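Gelwood Practice for Tabletop Handling

The Gelwood Practice for Tabletop Handling, usually shortened to the Gelwood Practice, is a voluntary code for the setup, running and reporting of tasks in which a robot arm moves small household items on a table. It covers arms with two-finger grippers and a camera at the wrist, working with light objects such as plates, cups and toy food. The code is used mainly by university groups and small test houses. It has no legal force and does not replace national rules on machine safety.

Background

The code grew out of a set of working notes written at the Hviid laboratory by Anas Mansour. The notes dealt with a problem that several groups had reported: the same task, described in the same words, gave different success rates at different sites. A review of 1,656 recorded attempts found that many of the differences came from how the table was set and how a finished attempt was judged. Frida Norðdahl, then at the Urkov test house, prepared a second draft with separate sections for safety, setup and scoring. The draft was opened for comment in September, and the edition now in force is dated 24 March 2026.

Scope and terms

The code uses the word "item" for anything the robot is meant to move and "receiver" for the plate, tray or bowl on which the item is to be placed. A "reach" begins when the arm leaves its rest position and ends when the fingers first touch the item or the operator stops the arm. A "placement" is complete only when the item rests on the receiver and both fingers are clear of it.

Items weighing more than the gripper's rated load are outside the scope, as are liquids, blades and glass. Real food may be used, but the code advises against it for any series longer than a single session, as its shape and surface change with handling.

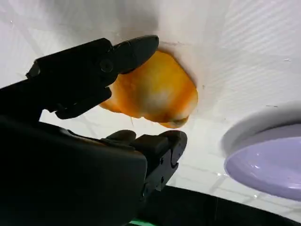

Approach and grasp

Section 4 sets out how the fingers should meet an item. The gripper must be open wider than the item before the final part of the reach, and the arm must slow to the approach speed named in the test plan. Soft or uneven items are to be held with the lowest force that keeps them from slipping. Where the gripper has no force reading, the operator sets a fixed closing width and writes it in the log.

Contact with the table is allowed if it is light and the test plan permits it. Pushing an item across the table to bring it within reach is recorded as a separate action and may not be counted as part of a grasp. An attempt in which the item is dropped and picked up again is marked "recovered" and is reported apart from clean attempts.

Receivers and layout

The receiver must be empty at the start of a series unless the plan calls for stacking. Its position is marked or measured so that another operator can repeat it. Plates should differ in color from both the table and the items. If several items of one type are used, the plan must say which is to be moved first, or state that either choice is accepted.

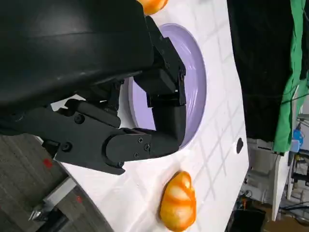
Work area and supervision

One trained operator must be within reach of the stop control whenever the arm has power. Hands stay outside the marked work area until the arm is at rest, and items may be reset by hand only after motion has been paused. Cables should be kept clear of the full path of the arm. Floors near the table are to be checked before each session for fallen parts.

The code asks for a pause after every 50 attempts. During the pause the operator checks the finger fasteners, wipes the camera lens and confirms that the receiver has not moved.

Records

Each attempt is logged with its start time, result and any action by the operator. Failed attempts may not be removed from the record. Logs and camera files are kept for 12 months after results are published.

Adoption and criticism

The Skidovura trial was the first large series run under the code and produced 1,787 logged attempts. Reviewers of the trial found the scoring rules clear but considered the section on soft items too short. Some users have also objected to the fixed pause, arguing that it should depend on running time. Both points are listed for the next revision.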